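Chapter 4
Reading a Trail Before You Walk It

Most people who get into trouble on a day hike had a map. Many of them had a guidebook as well, and a phone with the whole route drawn on it in a cheerful blue line. So this chapter begins with a warning that may sound odd in a textbook on outdoor recreation: be slow to believe what you read about a trail, including what you read in here.

By the end of the chapter you should be able to compare two written accounts of the same route, work out a time for it yourself, and name the parts of a trail description that are least likely to be right. You will need the contour exercise from Chapter 3.

Where trail descriptions come from

A trail description starts with somebody walking the trail once, usually in good weather, usually in good shape. Notes are written up days later. An editor trims them to fit a column or a sign. Other guides then copy the figures, and after a few years the same mileage turns up in five places and looks well established. It is still one person's walk.

Take the loop above Pruston, which we will use throughout the chapter. The trailhead sign gives the climb as 1000 feet. The printed leaflet from Vendia Trail Maps gives it as 1004 feet. Students nearly always trust the leaflet, on the grounds that a number ending in a four must have been measured. It may have been. It may also be the difference between two spot heights read off a map, with every dip and rise between them left out. Neither source says how it got its figure, and the loop drops into two side canyons before it reaches the top. Your legs will add those up even if the leaflet doesn't.

Words are worse than numbers. "Easy," "moderate" and "strenuous" have no fixed meaning from one land agency to the next, or even from one ranger district to the next. "Well marked" may mean well marked in the year the book came out. "Seasonal water" deserves no trust at all until you have talked to someone who saw it this week.
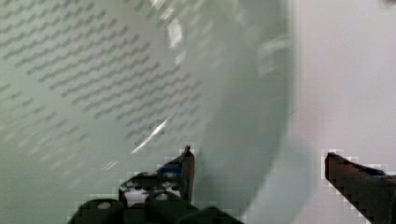

Time, distance and the posted sign

The Pruston sign says the loop takes two hours. Try to find out who walked it in two hours and you will get nowhere. Posted times are often worked out from a rule of thumb, so many minutes per mile plus a bit more for the climb, and the rule was made for fit adults with light packs who don't stop for lunch, photographs or a loose bootlace.

The Titano spur, which leaves the loop at its highest point, shows how far off a rule can be. On paper it is a short out-and-back and ought to take 40 minutes at most. In the field notes used for this chapter it took one party about 70. The last stretch is loose rock, and the return is slower than the way out. No flat-ground rule will tell you that. A contour map will hint at it, if you look at the spacing of the lines and ignore the dotted trail running so smoothly across them.

None of this means you should throw the guide away. A poor description is still useful if you know which parts are poor. Road directions to the trailhead tend to hold up — though not after a washout. Place names hold up fairly well, too, with exceptions such as Vlad Bench, which appears on the wrong side of the creek on one of our two maps. Mileages come next. Times, water and difficulty ratings belong at the bottom.

Before you go on

Copy the profile of the Pruston loop into your notebook. Write down your own estimate for the full walk, with and without the Titano spur, and do not change it after you read Section 4.1.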